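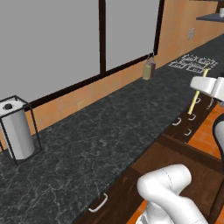
플릴라 휴대용 배수펌프 한 철 사용기

장마가 오기 전에 배수펌프를 사는 사람은 부지런한 사람이고, 장마 중에 사는 사람은 급한 사람이다. 나는 작년에 급한 사람이었다가 올해 6월에야 부지런한 척을 하며 플릴라의 소형 수중펌프를 샀다. 작년에 산 건 어느 회사 제품인지도 모르겠다. 상자째 물에 떠내려갔다.

우리 집은 언덕 아래 골목 끝에 있다. 비가 조금만 몰아쳐도 윗동네 물이 전부 이쪽으로 인사를 온다. 반지하 창고에는 김치냉장고 한 대, 버리지 못한 책, 장인어른이 맡겨 놓고 잊은 낚시 도구가 있다. 지킬 가치가 있느냐고 물으면 할 말이 없지만 젖은 책은 마른 책보다 버리기가 훨씬 힘들다.

상자를 열면 펌프 본체와 납작호스, 호스 밴드, 그리고 번역기를 세 번쯤 돌린 듯한 설명서가 나온다. "물이 없는 물에서 사용하지 마시오"라는 문장은 지금도 냉장고에 붙여 두고 있다. 공회전을 하지 말라는 뜻으로 읽었다.

조립은 할 게 별로 없다. 호스를 끼우고 밴드를 드라이버로 조이면 끝인데, 이 밴드가 제일 약하다. 처음 돌린 날 밴드가 빠지면서 호스가 창고 안에서 춤을 췄고, 나는 마른 벽까지 골고루 적시고 나서야 전원을 껐다. 철물점에서 스테인리스 밴드를 따로 사서 바꿨더니 그 뒤로는 얌전하다. 펌프를 살 생각이면 밴드도 같이 사시라.

배수량은 제품 설명에 시간당 3090리터로 적혀 있다. 이런 숫자는 대개 호스도 없고 높이차도 없는 천국 같은 환경에서 나온다. 그래서 고무대야에 물을 받아 놓고 초를 재 봤다. 창고 바닥에서 마당 배수구까지 호스를 올린 상태로 계산하니 시간당 2326리터. 기대보다 많이 나와서 한 번 더 쟀는데 비슷했다. 이 가격대에서 이 정도면 거짓말치고 양심적인 편이다. 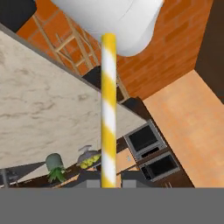

주황색 벽돌 벽과 베이지색 대리석 조리대가 있는 부엌.

실전은 목요일 새벽에 왔다. 휴대전화에서 호우 경보가 울려 내려가 보니 발목 조금 아래까지 차 있었다. 펌프를 넣고 플러그를 꽂자 웅 하는 소리가 났고, 소리는 생각보다 컸다. 위층에서 자던 아내가 헬리콥터가 왔느냐고 물었다. 구조대가 온 줄 알고 좀 반가웠다고 한다. 날이 밝을 무렵에는 바닥이 드러났다.

정확히 말하면 바닥이 다 드러난 건 아니다. 흡입구 높이 때문에 얕게 깔린 물은 끝까지 빨아들이지 못한다. 마지막은 쓰레받기와 걸레의 몫이고, 이 단계에서 허리가 나간다. 저수위 흡입이 된다고 광고하는 스티키스 제품은 이걸 더 잘한다던데, 써 본 적이 없으니 뭐라 할 수가 없다.

흙탕물도 문제다. 거름망이 촘촘해서 낙엽과 라면 봉지 조각은 잘 막아 주는데, 너무 잘 막아서 22분 만에 막혔다. 전원을 빼고 망을 씻어 다시 넣기를 밤새 되풀이했다. 양파망을 한 겹 씌우면 낫다고 알려준 사람은 골목 건너 맹동현 씨다. 씌워 보니 정말 나았고, 대신 이제 양파를 담을 데가 없다.

그날 오전에는 펌프가 동네를 한 바퀴 돌았다. 우리 집 다음이 맹동현 씨네 보일러실, 그다음이 방혜진 씨의 미용실이었다. 쉬엄쉬엄 돌리기는 했어도 고장은 없었다. 돌아올 때는 손잡이에 노란 테이프가 감겨 있었고 호스에서 샴푸 냄새가 났다. 미용실에서 앞머리를 공짜로 다듬어 주겠다고 했는데, 앞머리가 없는 사람에게는 잔인한 제안이다.

전원 코드는 10미터다. 길어 보여도 콘센트가 높은 곳에 있어야 하니 막상 쓰면 빠듯하다. 연장선을 물 근처에 늘어놓는 짓은 하지 마시고, 누전차단기가 달린 콘센트인지부터 확인하시길 바란다. 콘센트까지 물이 찼으면 펌프를 꺼낼 때가 아니라 사람이 나올 때다.

고객센터에는 한 번 전화했다. 거름망만 따로 살 수 있느냐고 물었더니 본체를 사면 들어 있다는 답이 돌아왔다. 틀린 말은 아니어서 더 따지지 못했다.

좋았던 점: 한 손으로 들 수 있는 무게, 과장이 덜한 배수량, 이웃집을 다녀와도 멀쩡한 튼튼함.
아쉬운 점: 기본 밴드, 소음, 잘 막히는 거름망, 문학적인 설명서.

별 다섯 개에 네 개를 준다. 하나는 밴드 때문에 뺐다. 지금은 잘 씻어서 창고 선반 맨 위에 올려 두었고, 낚시 도구는 여전히 바닥에 있다.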